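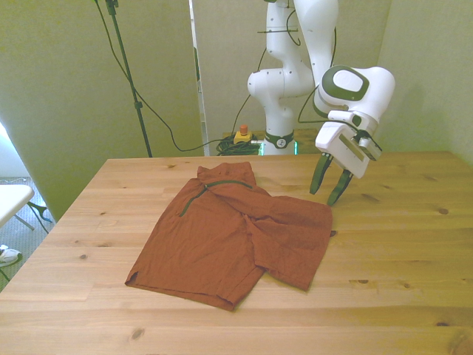 Llevo desde marzo usando el quitapelusas Flamis y sigo sin tener claro que haga mucho más que la maquinilla de pilas que tenía antes, que costó la tercera parte. Lo compré porque mis jerséis de punto salían del armario llenos de bolitas y porque la caja prometía "ropa como nueva". Desconfío de esa frase en general, y aquí con motivo.

## Lo que trae

El aparato pesa 224 gramos sin el cable, tiene 6 cuchillas y un depósito que se queda corto enseguida. Viene con una cuchilla de repuesto y un cepillito para limpiar la rejilla. El manual está traducido regular: en una página recomienda "afeitar contra la persona".

## Cómo trabaja

En punto grueso de lana va bien. Pasas la rejilla en círculos, sin apretar, y las bolitas desaparecen. En algodón fino ya es otra cosa: si la tela no está muy estirada, engancha. Me dejó un agujerito en el puño de una camiseta, y eso que iba en la velocidad lenta. En forro polar no noté ninguna diferencia entre antes y después, salvo el ruido.

El ruido, por cierto, es considerable. No lo usaría a las once de la noche en un piso con paredes como las mías.

La batería dura 48 minutos según el fabricante. A mí nunca me ha llegado a tanto, aunque reconozco que no siempre lo cargo entero -- la lucecita se pone verde cuando le parece.

## Comparado con otros

Antes tuve un Wama, el de pilas. Más feo, más lento, pero con una rejilla de altura regulable que el Flamis no tiene y que yo echo en falta cada vez que toco una prenda delicada. También probé el peine de Orkmont, sin motor ninguno, y para abrigos me sigue pareciendo mejor opción: no se carga, no se atasca, cabe en un cajón.

## ¿Lo recomiendo?

Si solo tienes lana gorda y lo encuentras rebajado, puede valer. Al precio normal, no. Le pongo un 6 sobre diez, y el peine se queda en el cajón de arriba.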